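Pamusix dehumidifier — worth it for a basement reno?

hemlock_dan
Posted Tuesday 7:12 pm
Half the basement is down to studs, concrete still sweating. Looking at the Pamusix, 574 at the Hemness in town, vs just running fans and cracking a window. Anyone got one? Drywall goes up in July if the wife has her way.

torontosaurus
Fans and a window in summer is how you get mould. You're pulling humid air in and it hits cold concrete. Buy the thing.

gravelroad88
Disagree. Ran two box fans all last summer, no mould. Saved the 574 and spent it on a decent mitre saw.

torontosaurus
Where are you though? If its the prairies that means nothing for the rest of us.

gravelroad88
Outside Regina. Ok fair.

hemlock_dan
Southern Ontario here. So no.

SVidal
We had the Chevalier, not the Pamusix. Loud. Like, can't hear the hockey loud. Did get the meter from 70-something down to where the contractor was happy. Emptying the bucket gets old fast, run a hose to the floor drain if you've got one.
— Séverine Vidal

hemlock_dan
Drain's in the far corner, behind the furnace. How long can the hose be?

SVidal
Ours was 200 cm, that was plenty. Gravity only so keep it downhill the whole way. A dip in it and the water just sits.

raph_p
Before anyone buys anything — tape a square of plastic to the slab, all four sides, leave it overnight. Water under it, it's coming up thru the concrete and a dehumidifier is a bandaid. Water on top, it's the air. I paid 883 for a sealer job I didnt need becuase I skipped this.

gravelroad88
Tape test is junk on old slabs. Get a proper meter.

raph_p
A proper meter costs money, tape is in the drawer. Do the tape first then argue.
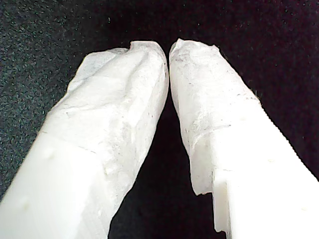 raph_p
Taping tip, the edges are where everyone messes up. Tape won't stick to a dusty slab so vacuum first, then wipe, then let it dry. And don't use tissue or paper towel for the wiping, the stuff that goes all crumpled like what's around those two white fingertips. It shreds on rough concrete and you tape over the fluff. Old t-shirt, way better. Press the tape down hard, corners twice.
— Raphaël Poulain

torontosaurus
Seconding the t-shirt.

hemlock_dan
Ok. Plastic goes down tonight. Only tape I've got is Ponidness, the green painters stuff, any good?

raph_p
No. Duct or tuck tape. Painters will let go by morning.

gravelroad88
Still say meter. Mine was 38 bucks at Canadian Tire, not exactly a mortgage.

hemlock_dan
Off to get tuck tape then. Will post the result tomorrow, and if it's the air I'll grab the Pamusix on the weekend.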